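Come drive our arm in February!

Hi, I'm Ildikó Kovács, and I run the gripper comparison at Cairns. We have one white arm, two controllers (the Pasismont and the Luvmont) and a pile of questions about which one people get along with. So I'm looking for 28 people to come and try both. No experience needed, really. If you've never touched a robot, even better!

The job is small stuff. You steer the fingers over a cube, close them, and sort purple and blue onto the matching plates.

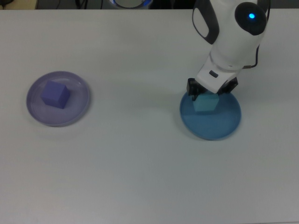 Fingers over the blue cube, purple one on its own plate.

You get a practice run on each controller first, then the timed part, then a form to fill in (two pages, sorry). We pay $189 for a full session, and you can stop whenever you like. I've spent far too many evenings on this myself and I still overshoot with the Luvmont, so don't worry about looking clumsy.

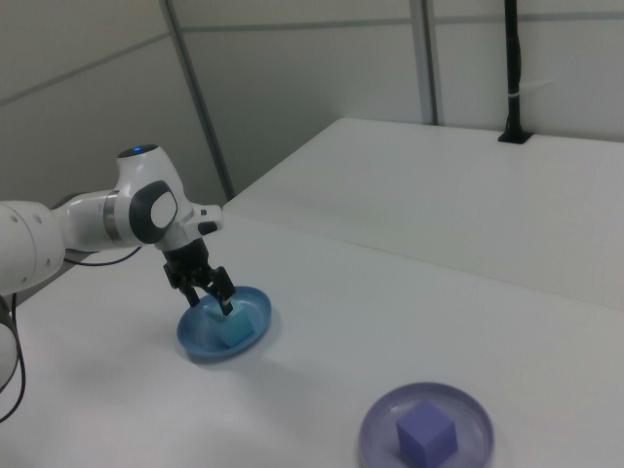 Senthil Namboodiri wrote back after the pilot that the Pasismont felt slow for the first ten minutes and then he stopped noticing it, while the Luvmont tired out his thumb. I'd love to know if you feel the same, or the total opposite.

We're also comparing two sets of finger pads from Cerkell. You won't be told which set is on, and please don't try to guess out loud!
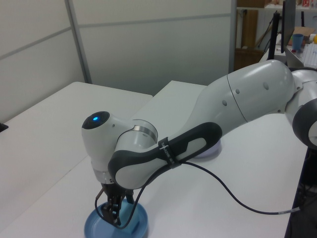 Can left-handed people sign up, Lakshmi Iyengar asked on the notice board, and yes, please do, we're short of you. Both controllers can be flipped over, and I'll set that up before you start.

Sessions begin at 9:00 in the morning or at 2 in the afternoon, and you should plan on staying until we've done both controllers. 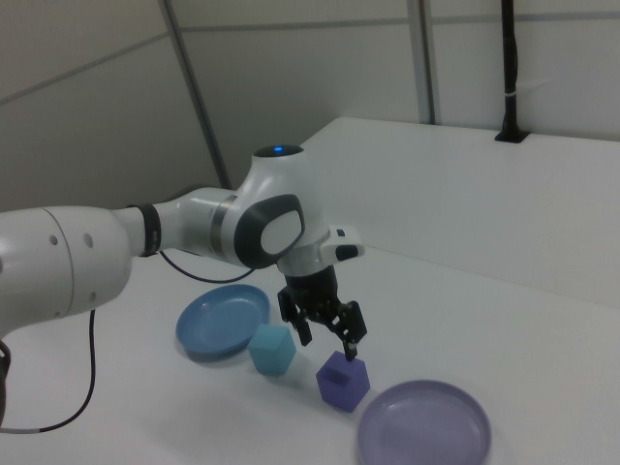 You need to be 18 or over and okay with sitting still for a while. Glasses are fine. Write to me or to Shobha Chowdary at the Cairns front desk with your name, which hand you use and whether mornings or afternoons suit you. Coffee's on us.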